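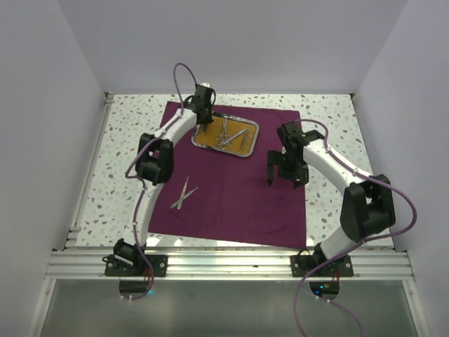
Notebook > Bench diary > Tray cell

Entries Photos Parts list Older Newer

October 14, 2020

Bad day. Writing this quick before I forget the order of things, tidy up later (won't).

In at Flonden before eight, heating not on. Started both arms, homed fine, no moans. Same job as all week: instruments off the cloth and into the tray, left arm picks, right arm hands over if the angle's awkward. Purple cloth down, metal tray on it, scissors and tweezers and the thin scalpel things. Crossed a couple of them on purpose because crossed ones are what it's bad at.

First 20 goes all fine. Even the crossed ones. Should have been suspicious.

Then go 21 or 22 (log says one, my paper says the other, must stop keeping two) the left arm went down for the tray and kept going. Didn't slam. Just leaned. Fingers over the top left corner, pushing, tray sliding on the cloth and the cloth rucking up in front of it. Teltell showed everything green. Position good, force good, lovely. Meanwhile the tray's tipping.

Hit the red button. Right arm stopped dead with its jaws open. Left arm did not stop. Carried on pushing for what felt like ages. Went back through the log after and it was 495 milliseconds from the button to the brakes coming on. Right arm was well under that, as it should be. So half a second, near enough, of a robot leaning on a metal tray with me stood there holding a button down. Doesn't sound much written out. Try it.

No one hurt, hands nowhere near. But I'd had my hand in there not five minutes before, straightening a scissor. With the program paused, not off. Paused! I know the rule, I wrote the rule on the whiteboard. Not doing that again.

Error on the left one when it finaly gave up: 3040. Manual says "joint communication, see supplier". Thanks. Rang Claeys, on hold, got through, they said 3040 can be a cable or a joint board or the firmware, so anything then. Asked about the late stop and the chap went quiet and said send the log. Sent the log. They want the serial numbers too, forgot those, send tomorrow.

Lunch was crisps.

Afternoon. Power off at the wall, plug in my pocket this time. Went over the left arm from base upwards:

- mounting screws tight, all of them
- red wires by the base, gave each a gentle tug, all ok
- hose and ties ok. Bit of rub where the hose bulges out by the elbow, not through
- gripper cables, one of the curved ones a bit stiff, doesn't look damaged
- comms plug at the base. Loose. Clicked when I pushed it!!

So maybe that. Comms drops, arm holds on to the last thing it was told, last thing it was told was "down a bit", so down it goes. And the stop for that arm goes along the same line in our set up, which I did not know until today and which is horrible. Whoever thought that was fine (me, August, in a rush, there's a note in my own writing saying "combine stop + comms, saves a cable"). Saved a cable.

Tray has a small ding in the rim, you can feel it with a nail. Instruments all ok as far as I can tell, put one pair of scissors aside because the tip looked off but it may have been like that. Table not marked.

With the plug pushed home I ran it at slow, 30 goes, me outside the line with the button in my hand the whole time like a game show. Nothing. No 3040, no drift, tray stayed where it was put. Pressed stop five times in the middle of moves, both arms stopped together each time. So it's better. I don't trust it though, a plug that came loose once will do it again, and nothing locks it in, it's only friction.

Also tried pulling the plug out on purpose, arm up high over nothing, well clear. Did it again straight off. Green lights in Teltell, arm sliding downwards, no complaint for nearly half a second. So that's the fault, repeatable, and the loose plug is only how you get to it. Filmed it on my phone. Sent that to Claeys as well, no answer yet.

Flirkent are meant to come and look next week and run a few trays themselves. Emailed to put them off. Didn't say much, said we've a safety fault on one arm and it isn't ready for visitors. They were nice about it, bit short. One of them asked could they just watch the right arm on its own. No. Both off until the stops are on their own wires.

Taped a sign across the front of the bench. DO NOT POWER UP LEFT ARM. Then crossed out LEFT.

To do:
- proper stop wiring, seperate, one run per arm, no sharing with anything
- locking plug for the base, both sides not only left
- ask if Teltell can show when comms is stale instead of plain green. There must be a setting. If there's no setting, ask for one
- force limit on the down move, it's miles too high, I put it up when the tray was slipping and never put it back
- serials to Claeys
- write it up in the incident book, not just here
- change the whiteboard so it says off AT THE WALL
- new tie for the hose by the elbow, and something soft under it

Cloth needs a wash too, creases are messing up the picking and it's got a black smear from the gripper now.

Missed the six o'clock bus. Got the next one, stood all the way. Kept thinking about the scissor I straightened.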